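From: gemadley-rec list member
To: Gemadley Rec Room list
Subject: Re: [gemadley-rec] Game room layout, moving the air hockey

> The Inen meeting wants the ping pong table pushed back
> against the long wall so there is space for another row of
> chairs. Could the air hockey table go next to the foosball?
> Also, is it true we have 3,000 to spend on new tables?

I measured last night after closing. The ping pong table can't go against the wall and still be playable. You need room behind each end, and with the low yellow tables along the blue wall you would be hitting your elbow on every serve. If it's only for the meeting, fold it and roll it, then put it back on the tape marks when you're done.

The air hockey is harder. It has to stay within 7 feet of the outlet unless we run a cord over the carpet, and the building rules say no cords.

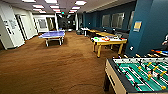

Foosball I would leave alone. The floor is level in that spot and it took two evenings to find it. The Deligiannis catalog gives 54 inches as the length for that style of table, but you need a lot more than that to the sides once the rods are pulled out, so putting anything right next to it is going to cause trouble.

On the money, no. The 3,000 is for the whole building, carpet cleaning included. What we have for the game room is 769, and part of that is already promised to Grorkon for replacement foosball men and a set of rod bumpers. I would like to use what's left on paddles and pucks before anyone talks about new tables.

For the Inen meeting I suggest chairs in the open part of the carpet, facing the windows, and the bench for overflow. Please don't stack coats on the air hockey. The surface scratches and the small holes fill up with lint.

I can be there at 5:30 to help roll the ping pong table. It needs two people to fold.

--
gemadley-rec mailing list
To unsubscribe, reply with "remove" in the subject line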